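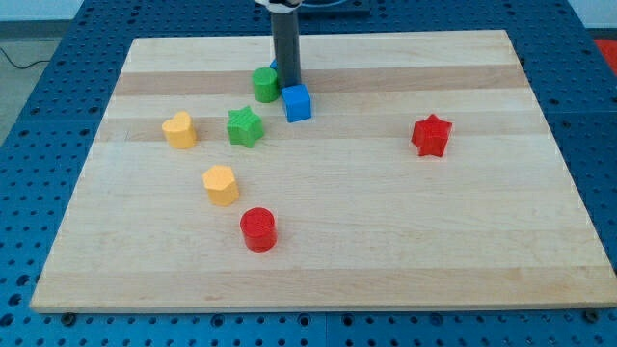
Die Kunststoffsteine auf dem neuen Brett, Juni 2025

Das Brett liegt also jetzt auf dem Lochtisch, und ich bin ganz zufrieden damit. Ein paar Leute hatten nach dem letzten Eintrag gefragt, was aus dem Holz geworden ist, deshalb schreibe ich es auf.

Gekauft habe ich es bei Bultby, in der Restekiste hinten links, für 21 Euro. Es ist aus Streifen verleimt, und die Streifen sind nicht alle gleich hell. Der Verkäufer konnte mir nicht sagen, welches Holz es ist. Ich hätte auf Ahorn getippt, Chunhua Deng meinte, das könne man bei Restware nie wissen. Zwei Streifen sind deutlich dunkler als der Rest, einer davon ziemlich breit. Ich habe überlegt, das Brett so zu drehen, dass sie vorne liegen, und es dann gelassen. Vorne ist die Fläche jetzt ruhig und fast einfarbig, hinten laufen die Streifen quer durch. Mir gefällt das so besser.

Ein Brett wollte ich vor allem wegen der Löcher. Der blaue Tisch ist praktisch, solange man etwas festmachen will. Sobald man kleine Sachen daraufstellt, steht alles Mögliche auf einer Lochkante und kippelt, und wenn man länger hinschaut, flimmert einem das Raster vor den Augen. Vorher lag dort ein Stück Pappe, das sich nach zwei Wochen an den Ecken hochgebogen hat. Davor ein Tuch, das war noch schlechter.

Bearbeitet habe ich das Brett an zwei Abenden. Erst die Kanten gebrochen, dann mit 80er Papier über die Fläche, danach feiner, immer mit der Maserung. Das grobe Papier hätte ich mir an den meisten Stellen sparen können, die Leimfugen waren schon ordentlich verputzt. Nur an einer Ecke saß ein Rest Kleber. Geölt habe ich dünn und nach 30 Minuten den Überschuss abgenommen. Lackieren wollte ich nicht, auf Lack spiegelt mir das Deckenlicht zu stark.

Unten an den vorderen Ecken sitzen kleine dunkle Befestigungen, damit nichts wandert. Jozef De Graaf hatte mir Klebepads empfohlen. Die habe ich ausprobiert, sie haben auf dem gelochten Blau nicht gut gehalten — zu wenig Auflage, vermute ich.

Zu den Steinen: Sie sind aus Kunststoff und stammen aus einer Kiste, die Ewurabena Adjei beim Umzug nach Fultcombe aussortiert hat. Sie hatte die Formen über Jahre gesammelt, ein zusammengehöriger Satz war das nie. Auf dem Brett liegen gerade unter anderem ein blauer Würfel, ein grüner Zylinder, ein gelbes Herz und zwei Sterne, der eine grün, der andere rot. Auf dem hellen Holz sehe ich jede Farbe sofort. Auf dem Tisch selbst verschwand mir der blaue Würfel regelmäßig, Blau auf Blau eben.

Sauber gemacht habe ich die Steine in lauwarmem Wasser mit etwas Spülmittel. Bei den Sternen sammelt sich der Dreck in den Innenwinkeln, da hilft eine alte Zahnbürste. Ein Stein hatte Filzstiftspuren, die mit Spiritus weggingen. Vorher an einer unauffälligen Stelle testen, manche Kunststoffe werden davon stumpf.

Kosten: das Holz wie gesagt 21 Euro, Öl und Schleifpapier waren noch da. Ein vergleichbares Brett auf Maß hätte bei Tariveo 27 Euro mehr gekostet, dafür wären die Kanten schon gerundet gewesen. Wer keine Lust auf Schleifstaub hat, ist damit vermutlich gut bedient.

Offen ist noch die Aufbewahrung. Zurzeit kommen die Steine abends in eine Schale, und das Herz liegt jedes Mal ganz unten. Zhiqiang Zou hat mir einen flachen Kasten mit Fächern angeboten, den er nicht mehr braucht. Ich hole ihn im September ab, wenn ich sowieso in der Gegend bin, und messe vorher nach, ob der Zylinder stehend hineinpasst.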